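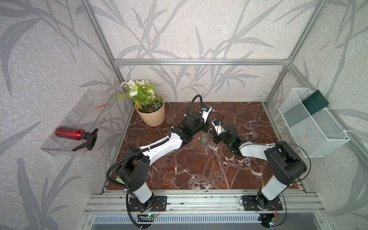 Figure 5.1. A two-arm tabletop workcell with a camera on each wrist. A clear plastic cup stands between the grippers.

Chapter 5
Buying a Robot That Does Chores: Reading the Offer

Before you start: You should have finished Chapter 4, on grippers and payload. Keep your notes on repeatability. You will need them in Section 5.3.

A cup on a table looks like an easy job. Sellers of small two-arm systems know this, and cups turn up in a great many of their demonstrations. Your task in this chapter is to look at such an offer the way a buyer should, which means slowly and with a pencil.

Take the Folero bench kit, sold by Witell as a "ready household cell." The brochure promises two arms, a frame, wrist cameras, and a year of software updates. It says the kit "handles everyday objects." Handles how? Picks up, sets down, pours from, wipes? Which objects, and who chose them? The brochure gives one number for all of this: 2000 successful grasps. It does not say how many grasps were tried. A success count without a count of attempts tells you how long somebody left the machine running and very little else.

Now go back to Figure 5.1 and think about what a cell like this would ask of a control program. The cup is clear. As you saw in Chapter 3, many depth sensors do poorly with clear plastic, and an ordinary color camera has to find the cup mostly by its rim and its reflections. The tabletop is brown marble with white veins, and the walls are papered in a leafy print, so the camera has plenty of pattern to sort through behind the thing it wants. A plain table and an opaque cup would make an easier test. When a seller shows you the easier test, ask for the harder one.

Look also at where the other objects are. A red spray bottle lies in a clear tray on the left wall, and a white wire basket hangs on the right. Can both arms reach both? A still picture won't answer that, and neither will a reach figure on a data sheet. Reach is measured to a point in space. Getting a gripper to that point at a useful angle, without hitting a post or the other arm, is a separate matter and should be quoted separately. It rarely is.

The Tostotville trial

The Tostotville technical college tested a Folero kit for one term before deciding whether to buy more. Students logged 2082 attempts at moving a single cup from one marked spot to another. Of these, 142 ended in a dropped or tipped cup. The sales summary later called the result "excellent."

Maybe so. But the log mixed opaque cups with clear ones, and nobody recorded which was which. It also left out every attempt in which a person nudged the cup back into place before the arm closed. A rival supplier, Van Damme, used the same log to argue that the kit was unfit for teaching. The log doesn't support that claim either. Bad records will serve anyone who wants to quote them.

Questions to put in writing before you sign

Who placed the objects before each attempt, and how exactly?
What counts as a failure, and who decides?
Which parts are covered if the two arms collide?
What still works when the software subscription ends?

If the seller answers by phone only, write down the answer and mail it back for confirmation.

5.1 Attempts, Successes, and What Gets Left Out

We begin with the attempt. An attempt starts when the program is told to act, and it ends when the object is at rest and the gripper is clear of it. Anything a person does to the object between those two moments must be logged as an intervention.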